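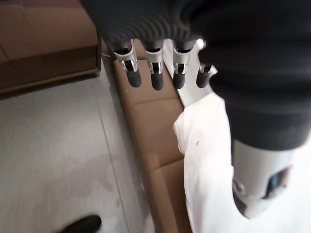
By Songül Güler | Jan 10, 2021

Print | E-mail

Rolled fondant

Rolled fondant is a soft sugar dough used to cover and decorate cakes. It is made from powdered sugar, water, gelatin, corn syrup and a small amount of shortening or glycerin. Glycerin holds moisture and keeps the dough from cracking as it is rolled. Poured fondant, the filling of many chocolate creams, is a separate product made by cooking and beating a sugar syrup.

Marshmallow fondant, a common home version, replaces the gelatin and syrup with melted marshmallows. It is sweeter and cheaper than the standard dough, and tears more easily when rolled thin.

Preparation

The dough is kneaded until smooth, wrapped, and rested overnight. For covering, it is rolled to a thickness of 3 millimeters on a surface dusted with cornstarch. The cake is first given a thin coat of buttercream, which fills gaps and holds the sheet in place.
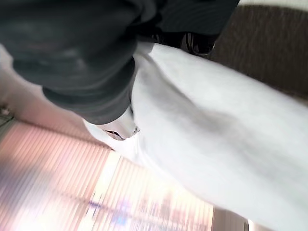 Draping is a decorative use in which a thin sheet is gathered to look like cloth. Strips are pleated over dowels, pinched at both ends, and fixed with water. The usual model is real fabric: on the dark garment, the curved folds stack up near the bottom and finish in a clean, rounded edge, and a pleated border is shaped the same way. Drapes must be set within five minutes of rolling, before the surface dries.

Storage

Unused dough keeps for two months in a sealed bag at room temperature. Refrigeration makes the surface sticky.

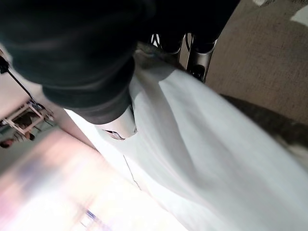 Bülent Ekinci objects to the overnight rest, writing that a marshmallow dough rolls just as well after two hours if it is kneaded again with a little shortening. He makes no such claim for gelatin doughs, which he also leaves until the next day.

See also: gum paste, marzipan, royal icing

Print | E-mail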